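From: Kumudini Gunawardena
To: Hamcombe Household Swap list
Date: December 13, 2023
Subject: Re: [hamcombe-swap] Bed linen for the spare room, what do people do?

Tilico Anghel wrote:
> Hi all, we've got family coming for the holidays and I'm trying to
> get the spare bed sorted. Two questions. Do you fold your sheets and
> covers or just stuff them in the cupboard, and if you fold, how do you
> manage the long ones by yourself? Mine end up in a lump every time.
> Also, does anyone bother matching colours or is that a lost cause?
> Cheers, T.

Hi Tilico (and everyone),

Oh, I feel this one! We moved the guest bed into the big room last winter and I've been doing battle with the linen ever since. I was a stuffer for years. My mum would open the cupboard at our place, close it again and go and put the kettle on.

What changed it for me was giving up on folding in mid-air. I'm short and my arms only go so far, so anything long would drag on the floor and I'd have to start over. Now I do the lot on the bed. Put the bottom sheet on first, get the middle flat and don't fuss over the headboard side, which is always the wrinkly bit at ours and gets hidden by pillows anyway. Then you've got a great big table to fold everything else on.

For a long cloth or a throw, get hold of a corner at each end and pull until it goes tight. If there's a second pair of hands in the house, use them! One of you stays up by the headboard and the other stands out from the bed, and you both lean back a little. If there's a saggy lump in the middle, let it rest on the mattress and shake it out from there — don't try to hold it up in the air and fix it at the same time, your shoulders will be cross with you.

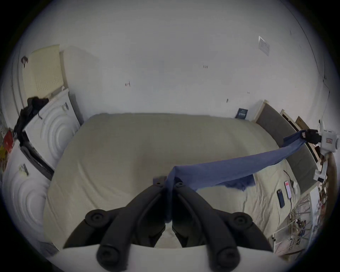 Once it's straight, bring your end to the other person's end, lay it down, smooth it with your forearm and fold again. I go in half lengthwise first and then in half the other way until it fits the shelf. By yourself it's the same idea, only you tuck one end under a heavy cushion and walk backwards with the other. I've done it with a dictionary too (sorry, dictionary).

As for colours, I gave up on matching sets ages ago and went with plain pale sheets on the bottom and something blue on top. Pale goes with anything, and if a blue one gets gravy on it I just pull out another blue one and they don't have to be the same blue. We've got a grey headboard with a light wood edge and it all looks perfectly fine together. My sister says it looks like a motel. I quite like motels.

Fitted sheets I can't help with. I've watched the videos, I've tucked the corners into the other corners, and I still end up with something shaped like a cauliflower. Those go at the back of the shelf.

Oh, and before I forget, I've got 2 spare doona covers, queen size, washed and in good nick, if you want them for your visitors. They're free, just come and grab them. I'm at number 73, go round the side because the front bell has died. Any time after lunch is good, and I'll be in all this week wrapping presents.

Does anyone still have the Stitari airer that was doing the rounds? I'd love a turn with it before the towels start piling up.

Kumudini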